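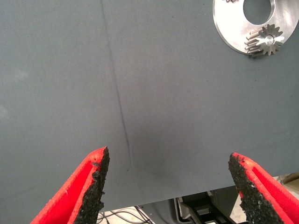
Wrist Camera Grasping of Small Metal Parts: Project Report
Feb 8, 2026

1. Task

Our group wrote the perception and grasp planning software for the Flirard gearbox exercise. The arm has to find a small spur gear on a gray work surface, choose a grasp, and close the gripper on the teeth or hub. The only sensor is the camera at the wrist. Motion control was already provided by the Rindenum driver package, and we did not change it.

2. Software

The code is split into 2 nodes. The first one, Drotbridge, takes camera images and outputs the gear center and an angle. The second takes that pose and checks possible approach directions against the gripper model. It rejects any direction where a finger would hit the metal plate the gear is mounted on.

Our first detector looked for circles. It worked on gears seen from straight above, but the wrist is usually tilted when the arm comes in, and then the gear outline is an ellipse. The large hole in the plate was also picked up as a gear. We replaced the circle search with a small segmentation network and fit an ellipse to the mask.

3. Training data

We labeled 2,000 images by hand with the Lūse tool. This took most of August. 200 images were held back for testing and never used to tune thresholds. Labels cover the gear, the plate and both fingers. The finger masks are there so the network does not mark the black grip pads as part of an object.

4. Problems

Polished metal was the hardest part. The hub reflects so strongly that the pixels saturate, and early masks had a gap in the middle of the gear. Filling closed contours fixed this in software. Lowering the exposure also helped, but the gray surface became noisy.

Thin dark lines on the surface caused false edges. We now drop any region that is much longer than it is wide.

The planner waits 80 ms after the arm stops before it uses a new pose. Without the delay it sometimes paired an old image with the current joint angles, and the target shifted sideways.

5. Remaining work

The plate is still treated as flat in the collision check. Gear height is a fixed value in the config file and must be edited by hand for other parts. The next group should start with that file and with the camera calibration script, which has to be rerun each time the fingers are changed.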